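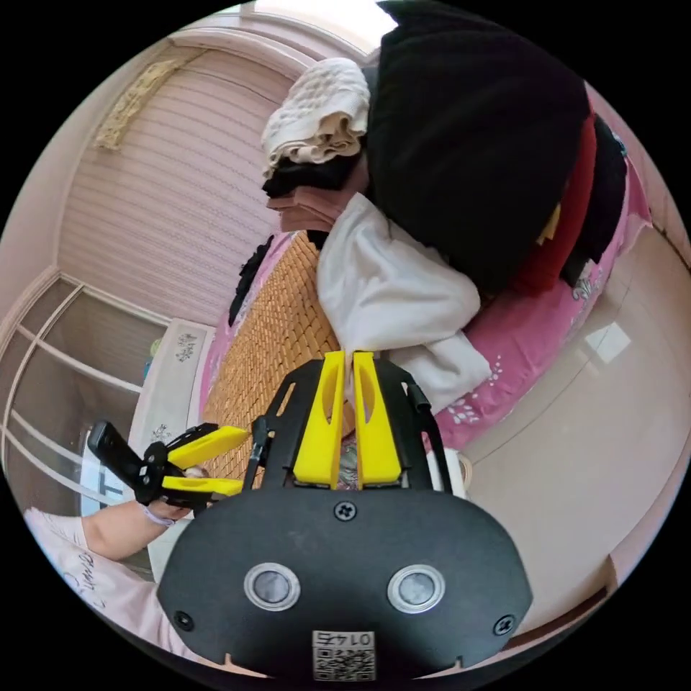
黄色い指先の黒いグリッパー

ニラーデンの百貨店ボイコットの続き

24/9/13

前回は、フリーンサイド地区の教会で最初の集会が開かれたところまで書いた。今回はその後、四月に始まった不買運動のことを書く。前回を読んでいない人のために書いておくと、ニラーデンはアメリカ南部の小さな町で、1960年代の初めにヴォンウッド百貨店をめぐる運動があった。公民権運動の通史にはまず出てこない。私も郷土史の会が出した小冊子を古書で買うまで知らなかった。

ヴォンウッドは町で一番大きな店で、黒人の客にも服や靴は売っていた。ただし試着はできず、地下の軽食カウンターにも座れなかった。店員は全員白人で、黒人の従業員は荷受けと清掃だけだった。運動の側が出した要求は、試着室を使わせること、カウンターに座らせること、売り場に黒人の店員を置くことである。小冊子を読むかぎり、三つ目が一番もめている。

集会で集まった署名は1219人分だった。フリーンサイドの人口を考えるとかなり多い。署名簿は店に届けられたが、支配人は受け取らず、翌日に郵送されている。このあたりの経緯は小冊子と当時の新聞とで少し食い違っていて、新聞では「受け取ったが返答しなかった」となっている。どちらが正しいのかはわからない。私は郵送の控えが残っているという小冊子のほうを取っておく。

不買が始まると、問題になったのは買い物の行き先だった。フリーンサイドには衣料品店が一軒しかなく、品数も少ない。そこで教会の婦人会が隣町まで相乗りの車を出した。車を持っている家は限られていたので、週に二回、時間を決めて教会の前から出ている。ガソリン代は乗る人から少しずつ集めたが、払えない人からは取らなかったという。
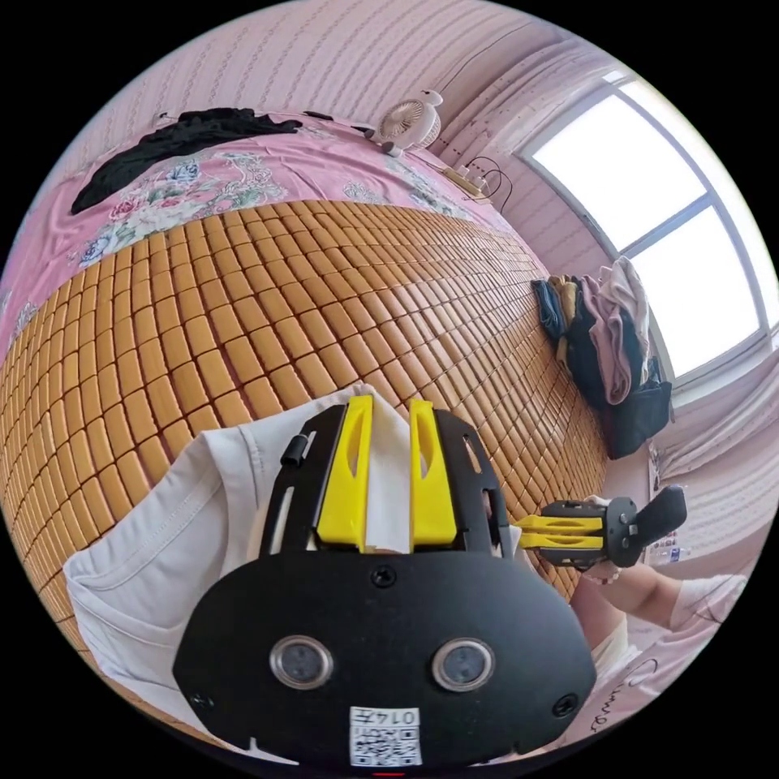
相乗りの記録は帳面に残っていて、四月だけで延べ382人が乗っている。名前の横に買ったものを書いている人もいて、子どもの靴がとても多い。イースターの前後だからだろう。運動の資料としては地味だが、小冊子の中で私が一番長く読んでいたのはこの帳面の写しだった。同じ名字が何度も並び、途中で筆跡が変わる。

もう一つ触れておきたいのが、ヴァン・ダム製パンのことだ。この会社はヴォンウッドの軽食カウンターにパンを納めていて、同時にフリーンサイドの食料品店にも卸していた。運動の側は、百貨店への納入を続けるならヴァン・ダムのパンも買わないと通告した。会社はしばらく黙っていたが、五週目に納入をやめている。表向きの理由は配送の都合だった。

ここは評価が分かれると思う。小冊子はこれを転機と書いているが、百貨店が別の会社からパンを仕入れるのは難しくなかったはずで、売上への影響は小さかっただろう。むしろ町の白人の経営者のあいだに、次は自分の会社かもしれないという心配が広がったことのほうが効いたのではないか。商業会議所が間に入って話し合いを勧めるのは、この直後である。

座り込みをした学生たちについては、思ったより記述が少ない。隣の郡の大学から来た学生がカウンターに座り、5人が逮捕され、一人200ドルの保釈金を教会が集めて払った。小冊子ではそれだけで半ページである。学生の側と教会の側では、やり方をめぐって意見が合わなかったらしい。学生は交渉より先に毎日座るべきだと言い、教会の年配の人たちは逮捕者が増えれば金が続かないと言った。全国の運動でもよく聞く対立で、ニラーデンでも結論は出ないまま、両方が並行して続いている。

結局、カウンターは夏の終わりに開放された。試着室もほぼ同じころに使えるようになった。売り場の店員については、百貨店は「適切な時期に検討する」と答えただけで、最初の一人が採用されるまでさらに二年かかった。小冊子の年表ではこの二年が一行で済まされていて、その間に誰が何をしていたのかが書かれていない。 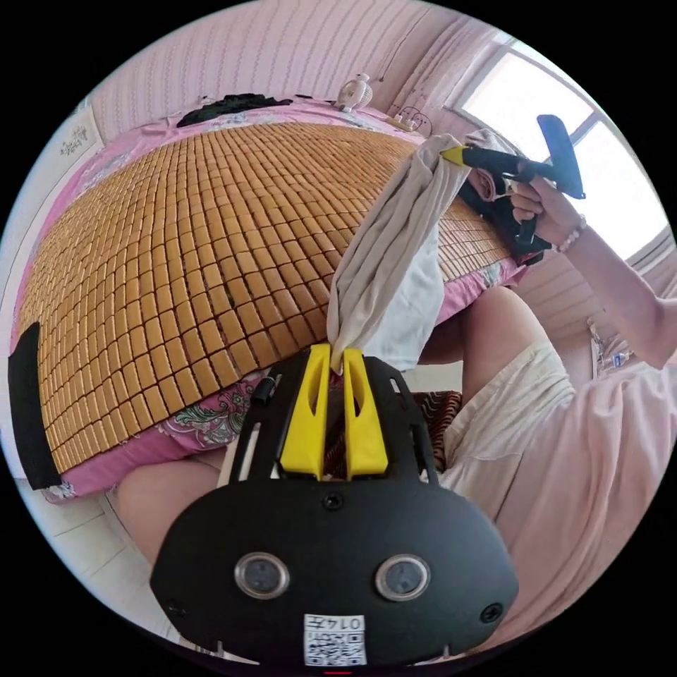 前回の記事にコメントをくれた方は、婦人会が表に出てこないのは議事録を牧師が書いていたからではないか、という意見だった。相乗りの段取りも保釈金集めも実際には女性がやっていたのに、残った書類の署名は男性のものばかりになる、そういう例をほかの町の資料でも見たことがあるそうだ。

確かに、小冊子に載っている議事録には「婦人会より報告あり」とあるだけで、報告の中身が書かれていないところが多い。相乗りの帳面をつけていた人も不明のままだ。採用までの二年についても、婦人会の側の記録が残っていれば何かわかるかもしれない。郷土史の会に問い合わせの手紙を出したので、返事が来たらまた書く。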